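From: Laiba Mughal
To: fendlow-users
Date: 10/03/2025
Subject: Re: [fendlow-users] planner detours round a post it can't hit

Wayne Robichaud wrote:
> We're on Fendlow with the Kolev planner plugin. After the March
> update every transfer from the fixture plate to the tower goes up,
> over and halfway to Clolcombe before coming down. The tall post is
> in the collision model, but the arm clears it easily. Has anyone
> got this behaving, or do I just cut the post out of the model?

Please don't cut the post out. Thérèse did that here and we now own two posts, one of them in pieces.

We had the same grand tour. The culprit was the padding. The update applies it to each fixture mesh and then again to the merged scene, so your slim post becomes a respectable silo. Check whether merged_padding is set anywhere in your scene file. If it's missing you get the default, a number evidently chosen by someone with a very large lab.

The other half was the chassis. We'd modelled the open case as a solid box, so the planner regarded the motherboard as the inside of a brick and was quite right to be difficult. It needs to be a shell: four walls, the floor, and the drive cage as its own object. The power supply can stay a plain box. With that in place and padding at 2 mm, planning failures over our 4000 simulated transfers dropped from 1147 to 92. I suspect most of those are the wrist camera bracket — Esperanza has opinions about that mesh and will share them unprompted.

Our cell, with the tower on its side, the gripper over the open case and the module on the plate:

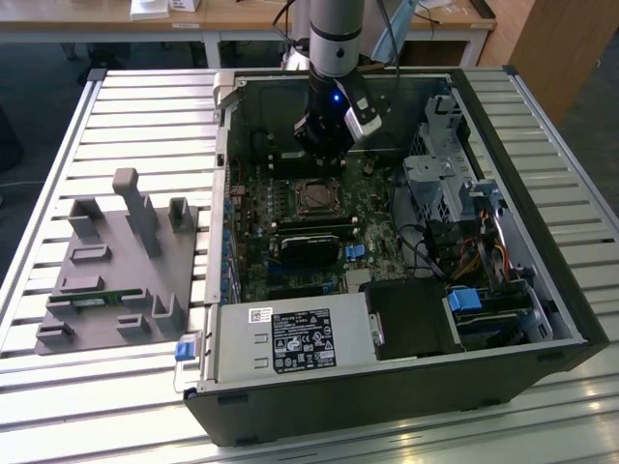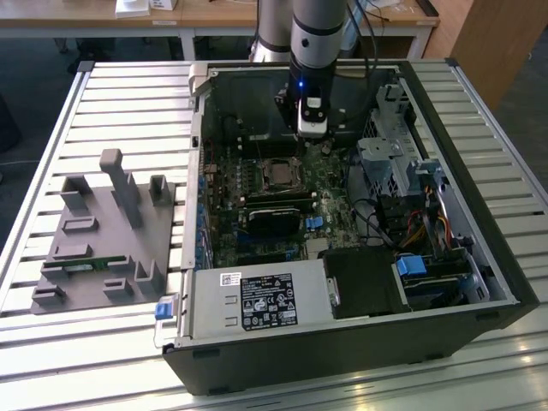

What to change, in order

1. Set merged_padding to zero and leave the per-mesh value alone.
2. Swap the chassis box for the shell.
3. Clear the plan cache. It will cheerfully serve you last week's detour otherwise.

Happy to send you the shell file if your tower is anything like ours.

Laiba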